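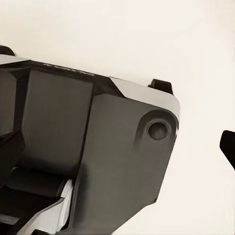

Dark gray housing with a pale beveled corner

Search this site Go
Travel > Heritage sites > Houses & gardens

Nornby walled garden: is the courtyard worth a separate ticket?

Posted by Rekha Malhotra

We will be in Gisgate for two nights at the end of August and want to spend one morning at the old merchant's house in Nornby. The website lists a ticket for the house and another for the walled garden and inner courtyard. Does the house ticket let you into the courtyard at all, or do you only see it from the upstairs windows? My mother is coming with us and can't manage a lot of steps. We also don't have a car, so I need to know if the bus is realistic. I have read three different things about the opening hours.

Tarun Dixit

The house ticket gets you through the front rooms and the upstairs gallery, and that's it. You can see the pond from the gallery but the door to the courtyard is locked and you go back out the way you came in. The combined ticket was 8 more than the house alone when I bought mine at the gate. I'd pay it. The courtyard is older than most of the house, and the long covered walk on the north side still has its original roof beams.

Steps: there are 116 if you do everything, but most of those are in the tower at the back, and you can leave that out. Your mother could go in by the lane gate on the garden side. Ring the bell and someone comes. From there it is flat gravel as far as the pond, then three low steps up to the covered walk. The gallery in the house is up a full staircase with no lift.

Bus 200 goes from Gisgate station and stops at the bottom of the lane. It's hourly in the morning and then there is a gap after lunch, so check the return before you set off. The walk up the lane takes about 8 minutes and has a bench halfway.

Hours in August are ten to five, last entry at four. The other times you read are probably the winter ones.

Melaniia Yurchenko

Went last year, it was nice. Skip the cafe, go to the bakery by the bus stop.

Myrtle Tran

Mostly agree with Tarun, but the lane gate was closed for wall repairs when I was there in spring and we had to go around through the house, which means five steps at the front door. Call the day before and ask. They do pick up the phone.

If you have time left over, the Ustorell chapel is on the same bus route, two stops farther on. It's one small room with painted panels and takes half an hour. Entry is free but it closes at noon.

Last updated: 24th October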